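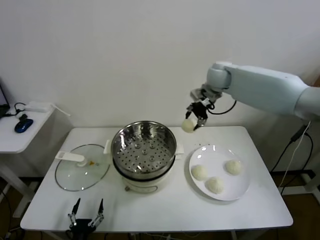 Lụa Đinh wrote under my last post that she had the arm picked out and the money set aside, and then found she had nothing left for cables, a table or a single spare finger. What should she have put on the list first?

Great question, and I love this part of the job! Start with the task. Ours is steamed buns, so we wrote down the bun, the plate and the steamer before we looked at one catalogue.

Next, price the small things. Our steamer, plates and side table came to 399 pounds with the spare gripper fingers, and I'd guessed 100. Put those on their own line.

Then decide on one arm or 2. A second arm means a second gripper, more cable and a bigger stand, so ask for both quotes together (Latero sent ours in 5 days, Alexiou took until September).

Last, measure your table and the reach you need across it, and send the drawing with your order. Trinh Hứa in Teltstead has a lovely blank one she'll share if you ask in the comments.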